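Reading time: 4 min

We use cookies to improve your visit. Accept all | Manage settings

4. Does boundary value analysis earn its reputation?

4.1 What the textbooks claim

Few ideas in software testing are repeated with as much confidence as the claim that faults gather at the edges of input ranges. It appears in training slides and company handbooks, usually with the same made-up age field that accepts values from 18 to 65. We have no quarrel with the arithmetic of the technique. Our doubt concerns the evidence. When we followed the claim back through the handbooks used by the teams in this study, most of them cited another handbook, and the trail tended to stop at a worked exercise written for teaching.

A worked exercise is a poor witness. The person who wrote it put the fault there.

4.2 Material

We took two systems whose owners let us read both the specification and the full defect log. Tuller is a booking service with a long written specification, much of it inherited. Sengar is a stock control package whose specification is short and, in places, out of date. Test cases were written by two groups working apart. The first group, led by Precious Salazar, used boundary values and equivalence classes only. The second, led by Ashok Sisodia, was told to read the specification and write whatever cases seemed sensible, with no named technique.

Both groups stopped at 176 cases per system. The limit was set before the work began. We would have liked a third group using decision tables, but could not find enough testers with the time.

4.3 Results

Across both systems the boundary group reported 101 failures before duplicates were removed. That figure looks good on a slide and means rather little. A single faulty date check in Tuller produced a long string of failures, all from the same line of code, and each one was logged as a separate success for the technique. Once failures were traced to their causes, the boundary group was left with 37 distinct faults. The free-form group also ended with 37. We checked this twice, as the match seemed too convenient, and we draw no comfort from it. With only two systems, a tie tells the reader very little about the next system.

More interesting is where the faults lay. In Tuller, the boundary group did well on forms with stated limits, as one would hope. In Sengar many limits were never written down. The testers had to guess them, and their guesses differed. Two people applying the same technique to the same field wrote cases with no values in common. It is hard to see how a method can be called systematic when its main input is missing and the tester supplies it from memory.

We also note that the free-form group wrote a good many boundary cases without being asked. Experienced testers try zero and the longest name they can think of. Whether the technique taught them this, or only gave a name to the habit, cannot be settled from our data.

4.4 The trouble with parts

A common defence is that boundary analysis was only ever meant for single fields, and that faults arising between fields belong to other techniques. We accept this, though it gives away more than its defenders seem to notice. Of the 394 entries in the combined defect logs, a large share concerned two or more modules that each behaved as specified and disagreed when joined. In one Sengar entry, a quantity passed every check in the ordering screen and was then cut short by the report writer. Neither field was at its boundary. The fault sat in the join, and no list of edge values drawn from either part would have led a tester to it.
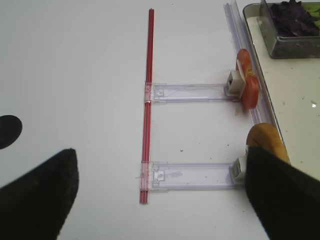

Figure 3. Clear plastic rails clipped to a red upright, with white connector blocks at their far ends.

Integration suites are supposed to cover this ground. In practice, the suites we were shown had been built by copying the unit cases and running them against the whole product, on a tool called Trenero in one case and on a set of scripts in the other. The same edge values were tried again at greater cost. The coverage reports rose all the same, and were read by managers as progress.

4.5 Threats to validity

The groups were not matched for experience. Salazar's testers had on average spent less time in the trade, which may have held back their score. Both owners offered their systems freely, and firms that do so may keep tidier logs than most. A third owner, Zundden, withdrew in September after asking to see the results in advance, and its data are not used anywhere in this paper.

We also decided what counted as a distinct fault. Another reader of the same logs could draw the line elsewhere, and the tie reported in 4.3 would probably not survive it.

Sign up to our newsletter for new papers and notices. You can unsubscribe at any time.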